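Napkin Folding Pilot Draws Questions From Dining Room Staff

Workers' group at Murkanlow asks for hours, pay and training terms in writing before any machine goes into service

MURKANLOW – The Henduvis Dining Room Workers' Association today called on restaurant operator Prolletti to put its plans for automated table preparation on paper before the program moves past the pilot stage. The association represents servers, bussers and prep staff at 3 Prolletti restaurants in Murkanlow.

Prolletti told staff in November that it intends to bring in a table-setting system from the equipment firm Kostiuk. Under the plan, machines would fold napkins and lay out place settings before the doors open. The company has described the change as a way to free employees for "guest-facing work."

The association does not oppose new equipment. Its members use dishwashers, card readers and scheduling software every day and have no wish to go back. What they have not been given is a clear account of what happens to the paid time that folding and setting now fill.

Side work before opening is often the only part of a shift when newer employees can learn from older ones. It is also paid at the full hourly rate, a point that matters to people whose evening income depends on tips. If those hours are cut and replaced with "guest-facing work" that begins when the doors open, some workers will simply be scheduled to come in later and take home less. The company has not said whether this will happen. It has been asked three times.

The pilot has centered on the pointed napkin fold used for dinner service. It is plain work, and it is done with the flat of the hand: the flaps meet in the middle, the layers are brought up to a point, and the cloth is pressed down so that it holds its shape on the table.

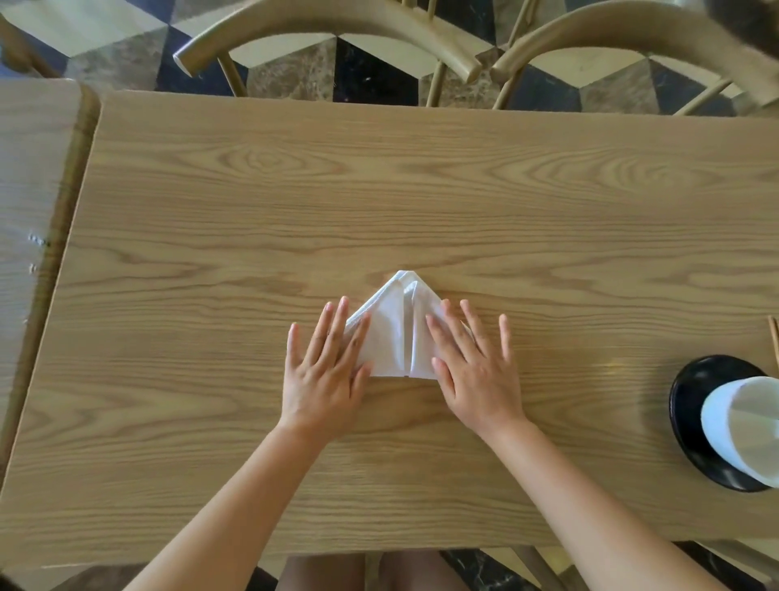
Anyone who has done this for a season knows that no two deliveries of linen behave alike. Some cloth comes back from the laundry stiff, some comes back limp, and a few pieces are no longer square. A person feels the difference and adjusts the fold, or drops the piece in the return bag. Kostiuk's printed material says its system completed 1,292 folds in testing. It does not say how many had to be done over, who did them over, or whether the cloth was new.

The association also wants to know who will look after the machines. In a meeting with staff, managers said that feeding in linen and clearing jams would be "light duties" shared among whoever is on the floor. Members have heard that kind of language before. When online ordering came in, the tablets were also supposed to look after themselves, and servers still spend part of each Saturday restarting them between tables – without a cent added to their rate.

The association is asking Prolletti to agree to the following terms before the pilot is extended:

Scheduled hours for current dining room staff will not be reduced as a result of the new system for at least one year.

Loading, cleaning and restarting the machines will be written into job descriptions and paid accordingly.

Training will take place on paid time, during the day, and will be open to bussers as well as servers.

Results of the pilot, including failed folds and staff time spent correcting them, will be shared with employees at all locations.

Staff will have 5 working days to read and respond to any final proposal.

Prolletti has said the system will make work "easier and more rewarding." That may prove true for some tasks. Folding a few hundred napkins is hard on the wrists, and several members would be glad to do less of it. They would like to see the schedule first – the one with their names and hours on it.

The association has requested a meeting with Prolletti management and a representative of Kostiuk. As of this release, no time has been set.

About the association

The Henduvis Dining Room Workers' Association is an independent group of restaurant employees in Murkanlow. It is funded by member dues and accepts no money from restaurant operators or equipment suppliers.

Media inquiries may be directed to the association's office in Murkanlow, weekdays before 3 p.m.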